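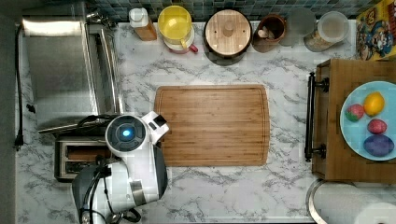 Cutting board on the counter, next to the sink

Trireck - progress report to the Vastiline games fund
20/05/2019
Prepared by Gertraud Gruber

We have had a great month! The returning-player event is in and playable from start to finish, and it feels like part of the game now. Players who come back to Ustarport after a long break land at the harbor gate, meet the ferry keeper and get three short quests that walk them through crafting, trading and the new map.

Osaze Uzor finished the quest scripts early in May and went straight on to the rewards. Each quest pays 900 coins, and finishing the set gives you the Grewal lantern, a cosmetic item that lights up hidden signs in the old town. Testers love it - several asked if they could keep it on their main accounts (they can).

The closed test had 108 players. Most got through the first two quests without help. The trading quest was harder going, as the market menu opened on the wrong tab and people sold things they wanted to keep. Osaze has fixed the tab, and we have added a buyback button that works for the rest of the session.

Still open:
Ferry keeper dialog is too long on small screens
Lantern light flickers in rain
Save files from before the map change load slowly

The slow loading is the one we care about most, and it is next on the list. We would also like to move 3,000 from the music line to extra testing, if you agree. The harbor theme came in under budget and sounds wonderful, so nothing is lost there.

The next build goes to you as soon as the save file fix is in. Please play it with an old account if you have one!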